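Kitchen and Store Room Check - Plotano Community Rooms, Flavell Road
Date of check: 10 Aug 2021

1. Entrance and corridor
Floor mat lies flat. OK
Door closer. Slow on the last part of its swing, adjusted on site.
Fire door to corridor shuts fully from any angle. OK

2. Kitchen
Fridge at 3 degrees. OK
Fire blanket on hook by cooker, tag in date. OK
Extractor filter greasy - clean before next hire.
Hot tap runs very hot. Sign missing since July, new one to be put up.
First aid box short of plasters and one eye wash.

3. Electrical
Kettle lead replaced. OK
Extension lead behind the urn taken out of use. Two were plugged into each other again. Please don't do this.
Meter cupboard must be kept clear. Folding chairs had been stacked in front of it and have been moved to the store.

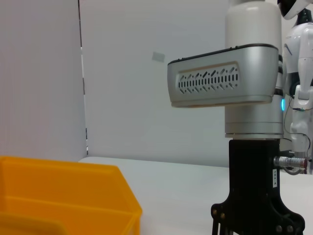 Page 2

4. Tables and storage
White table top wiped down, no splits or sharp corners. OK
Plastic bins to be kept off the floor and out of walkways. OK
Top shelf in store is overloaded. Limit is 300 kg for the whole unit, label still readable.
Step stool has one loose foot. Taken away for repair.

5. Outside
Ramp handrail firm. OK
Light over bin area not working, Reuter unit, job number 315 raised.
Drain cover by the back step rocks when stood on. Cone put out - needs a proper fix before the evenings get darker.

Items still open go on the sheet inside the kitchen door. Cross them off and initial when done.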